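Projekte > Baudenkmal vor Ort > Berichte
Start | Projekte | Archiv | Kontakt

30. Juni 2023, Projektgruppe Bauaufnahme

Das alte Kontorhaus in Dretwood

Seit Februar haben wir uns mit dem Kontorhaus der Firma Erent beschäftigt, und es hat uns richtig gepackt! Von der Straße sieht man zunächst nur eine schlichte Putzfassade mit fünf Achsen. Erst beim Aufmaß fiel uns auf, dass die linke Achse 60 cm schmaler ist als die übrigen.
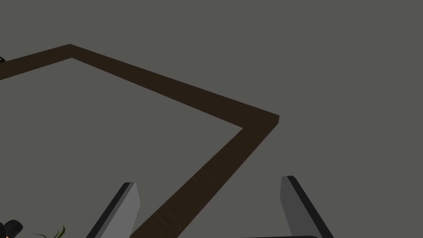
Im Hof wird es noch spannender: Unter dem Putz kommt Ziegelmauerwerk zum Vorschein, vermutlich vom Vorgängerbau. Die Mauer ist dort 91 cm dick, und in der Ecke zur Remise sitzt eine zugesetzte Tür mit Segmentbogen (unser Lieblingsfund). 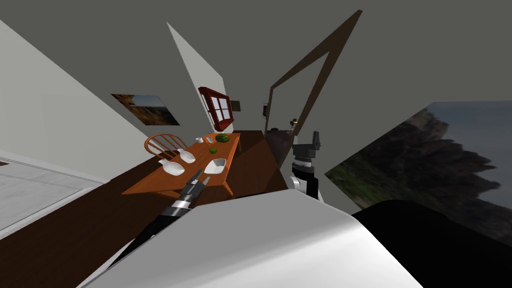
Abb. 2: Esstisch mit Stuhl, Geschirr und Wassermelone, Computerdarstellung

Gezeichnet haben wir alles im Maßstab 1:50, danach kamen die Blätter in den Plansatz. Am meisten Zeit hat das Dach gekostet. Der Dachstuhl ist ein stehender Stuhl mit wunderbar sauberen Abbundzeichen, die Gauben dagegen sind wohl jünger.

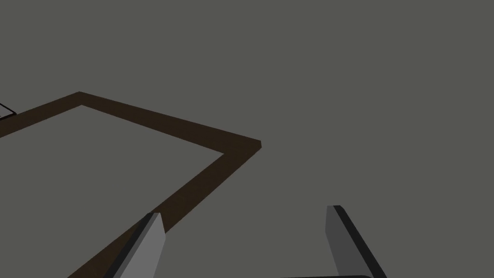

Im Bestand Hou fanden wir unter der Nummer 493 sogar einen Umbauplan, auf dem die Hoftür noch offen eingezeichnet ist. Was für ein Moment! Offen bleibt die Datierung des Kellers, dessen Tonnengewölbe quer zur heutigen Fassade verläuft. Die Pläne liegen in der Mappe Levovell im Zeichensaal.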